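Print this article | E-mail to a friend
Reading time: 2 min

Winter coat swap opens again in Florkham

February 3, 2026
By Themba Swanepoel

The winter coat swap in Florkham has opened for its second season, and this year it has a proper room. The town has lent the organizers the ground floor of the old Lundgren shoe store on Mill Street, free of rent until the end of March.

The idea is simple. People bring a coat, a hat or a pair of gloves that they do not use anymore, and they take home something that fits them better. Those who have nothing to bring can also take one item for each family member.

Last winter the swap was held in a school hallway and only on two afternoons. It gave out 200 coats, and many families had to leave without finding the right size. Children's sizes were gone in the first hour.

"We started too small, and we started too late in the cold," said Ulla Isaksson, who runs the swap. "Now we have been collecting from November, and the back room is full to the door."

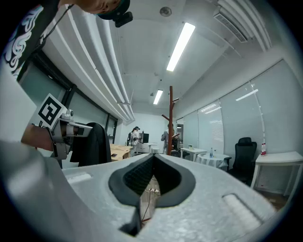 What is needed most

The organizers ask mainly for children's coats, rain pants and warm boots in large sizes. Women's coats in medium sizes are not needed at the moment -- there are already more of them than the shop can hang up.

All clothes should be washed before they are brought in. Broken zippers are accepted. The sewing shop Jirketti, two doors down, has offered to change zippers at no cost until the end of the season, and it had finished 29 of them by last week. 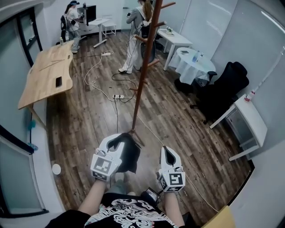
Heating has been the largest question for the new place. The store stood closed for three winters and its old boiler could not be repaired. The local savings club Zoditz gave $2,000 in January, and this paid for electric heaters and for the first power bill. Isaksson said that the money should last until the swap closes, if the weather does not become much colder.

There is also a plan to keep the room open in spring with bicycles and school bags in place of coats. The town has not yet answered this request. It will be discussed together with the other plans for Mill Street, where 23 shop spaces are now without a tenant.

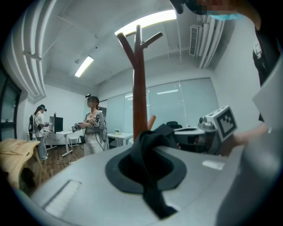 A wooden coat rack and black cloth.

The swap is open every afternoon from two to six. Clothes can be left at the side door in the mornings, but please not in the rain -- wet bags have to be thrown away.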